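Shopping for hands: gallery and budget notes

2026-10-25

I've been putting off this page because every time I sat down to write it the shopping list changed again. Anyway! We're planning next year's equipment for the workshop at Hoddale, and the big question is what to do about the hands. Arms we can live with. Hands wear out, and they eat the budget faster than anything else I've ever had to order (and I once bought office chairs for a whole floor).

Tonantzin Ayala runs the bench and wants a second full pair. Kyrylo Ostapchuk thinks we should buy spares for the pair we've got and put the difference into cabling. I'm the one who fills in the spreadsheet, so I get to hear both arguments, usually at lunch.

The numbers so far, all in dollars and all before shipping:

Replacement fingertips, full set: 613
Wrist straps and clips, a drawerful: 80
Protective coverings, made to measure by Wamlow: 1000
Cable kit with longer wrist runs: 1525

I left the second pair off the list until Pirkano sends a proper quote. Their first one had the hands on it but no connectors, and when I asked, the connectors came back as a separate line with their own lead time. Lesson learned - I now ask every supplier what's in the box before I ask what it costs.

Coverings are where I've changed my mind the most. I had them down as a nice extra, and then Dineo Sibiya went through our repair notes from last February and read me all the entries about scuffed knuckles and snagged wires. OK, fine, they're in.

Now a couple of pictures of the hands, for anyone who only knows them as a row in my spreadsheet.
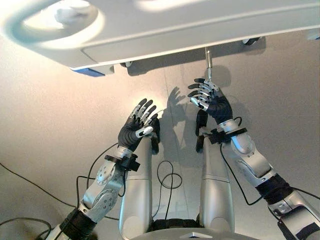
Both hands up under the big white overhead piece. Look at the cable looping down from the wrist on the right and you'll see why Kyrylo keeps going on about slack. 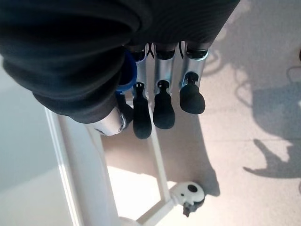 Black fingertips on silver finger segments, with the black fabric bunched over the back of the hand. The tips are the 613 line.

Back to the money. Ardalan Azimi asked whether we could lease, and I did get a price from Endale, but they want a two-year commitment and we don't know which bench we'll be using by then. If the Pirkano quote comes in too high I'll go with Kyrylo's plan, order the cable kit and the fingertips first, and leave the second pair for the following year. Tonantzin knows, and she's not thrilled.

If you've bought coverings or spare fingertips lately and have a supplier you like, send me the name before I place the order. Same goes for connectors, please!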